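Minutes – Equipment Review Group, Plarkness Refurbishing
November 6, 2019

Present: Jeferson Aguiar (chair), Lorne Friesen (minutes), and several of the bench crew, who were very welcome and brought the good coffee.

1. Clulloso disassembly kit, trial offer

Jeferson thanked everyone for squeezing in around the trial and gave us a generous recap of the offer from Manolakis. The kit comes as an arm, a two-finger gripper, a wrist camera and a parts fixture, and the trial runs 60 days with 2 support visits included. We have 530 desktop towers waiting in the back, so there was plenty of interest in how it copes with memory, processors and drives. 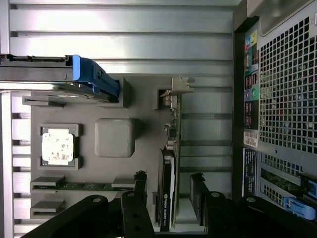 Wrist camera view of an open tower, with the gripper near the Quadro card.

Lorne felt the wrist view was clear enough to follow the work from a desk, though he would dearly like a second angle on the memory slots – the fingers take up a fair bit of the view. Jeferson agreed to ask Manolakis about it.

2. Parts fixture

There was a long and friendly discussion about this one. The bench crew like having a set place for the drive, the processor and the memory module, and would like to know whether fixtures for other models can be ordered separately. 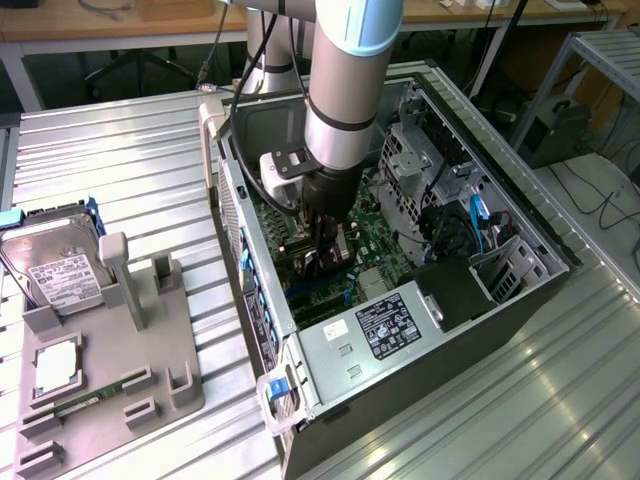 Lorne also asked about the price of replacement finger tips, which the quote leaves out. Prisimska have offered a similar kit without a fixture, and we agreed it was only fair to hear them out before signing anything.

Actions
Jeferson – camera angle, extra fixtures and finger tip prices, with Manolakis.
Lorne – written quote from Prisimska.

Next meeting in January, date to be sent around.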